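Plirkbridge Sorting Board – data card
Nameso, release 2, November 2024
Contact: Farzad Mohammadi

Plirkbridge is a simulated tabletop package which we sell to teams that train and test robot arms. You receive the board, the loose pieces, the arm model and a set of recorded episodes. The licence is per site and covers up to 60 seats.

What is in the package

The set has 400 episodes. Each one is saved with the wrist view, the outside view and the joint positions.
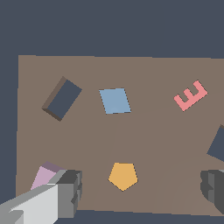 Colours are plain on purpose and no textures are applied. Customers who want textures can load their own, the folder is called "skins". We keep the same background colour in all episodes, so please do not judge your vision model on this package alone.

Changes since the October release

The finger meshes are new and the contact settings are softer. Old episodes still load, but replay can drift a little – we recommend to use the new ones. 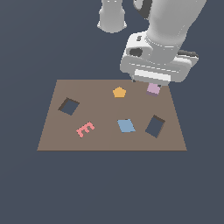
2 min read

Two evaluation sites have the package now, Vesholm and Sæther. Vesholm asked for a slower closing speed of the gripper, and it is now a setting in the config file (grip_speed, default 4). Sæther asked for depth maps. These are not included yet.

Wrist view

The wrist view is stored without compression. It needs more disk space, but the edges of the pieces stay sharp.

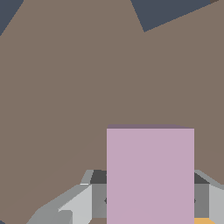 Wrist view, lavender block between the fingers.

Outside view

The outside view shows the arm from the front together with the board.

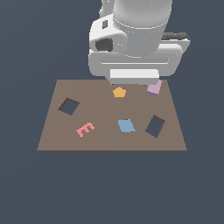 Outside view: arm over the far edge, loose pieces and openings on the board.

Known limits

– No force readings.
– Only one arm model is supported.
– Lighting cannot be changed during an episode.

Questions about price or licence go to Farzad by the contact form. Please write your site name in the subject.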